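POLLING PLACE SAFETY CHECK
Akier Hall, Florkness ward by-election
Inspected December 6, 2018, before doors opened

Status is OK, FIX or OPEN. Comments go to the returning office.

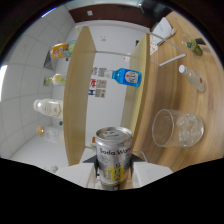
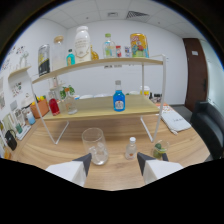 1. Main entrance and ramp: OK
Ramp clear. Handrail firm on both sides.

2. Door width for wheelchairs: OK
Both leaves must stay bolted back during voting hours.

3. Party posters near entrance: FIX
Two Udness Alliance posters inside the no-campaigning line. Agent called, posters taken down. Recheck at noon.

4. Voting booths: FIX
Six set up. The one nearest the window can be seen into from the parking lot. Turn it to face the wall.

5. Ballot box seals: OK
Seal numbers match the sheet.

6. Fire exits: OPEN
Rear exit opens but sticks. Same comment was made in March and the door has not been planed. Nic Giolla Facilities to attend. Post a staff member there until it is done.

7. Extinguishers: OK
Four on the wall, all in date.

8. Cables and floor: FIX
Extension cord to the check-in desk crosses the walkway. Tape down or move the desk.

9. Lighting: OK
Outside light on the ramp comes on late. Switch it on by hand at dusk.

10. Queue space: OK
Room for a line indoors if it rains. Keep it off the rear exit side.

Items 3, 4 and 8 to be signed off by the presiding officer. Item 6 stays open.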